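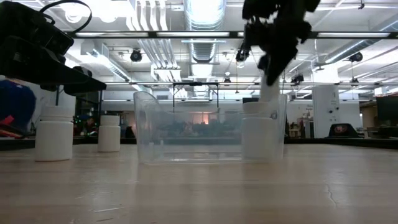
3.2 Cell layout and daily care

The bottle cell is the oldest of the stations in the Lorkwood study, and we have grown rather fond of it, so we hope the reader will forgive a few homely details. Two black arms face each other across a wooden tabletop, each on its own pair of rails, and the task asks them to place small white bottles in a clear plastic bin (Figure 4). The rails let us slide a base along the table when the reach is poor, though after any such move both arms have to be homed again, and we learned to do this before breakfast and not after.

Cable care took up more of our time than we had planned for. Over 877 logged episodes, most of our stops came from a wrist cable that had lost its slack, and Efthymia Papadakis worked out the routine we still follow: move each arm slowly through its full range, watch the loop at the wrist, and only then tighten the sleeve down by the base.

Figure 4. The bottle cell from above, with two bottles in the bin and the right arm reaching back over the table.

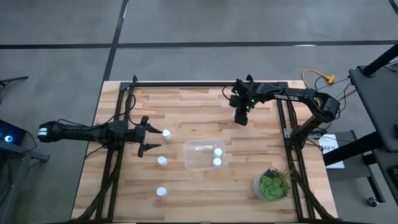 3.3 Finger alignment and grip checks

The tapered fingers are lovely for narrow caps and a little unforgiving of everything else. A finger that sits slightly crooked will still close on a cap, but the bottle tends to swing as it is carried over the bin wall, and so we check alignment at the start of every session with the Tumley gauge. In the first round of 91 checks, the right gripper needed adjusting far more often than the left, and we were slow to understand why.
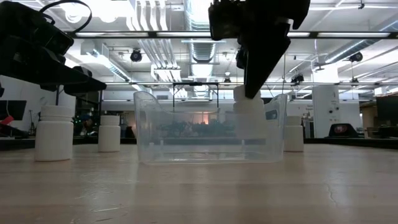

Apostolos Vasilakis finally traced it to a mounting screw that worked itself loose during long runs. We replaced it in May, added a drop of thread locker, and wrote the torque setting on a card kept with the tools, where it has stayed ever since.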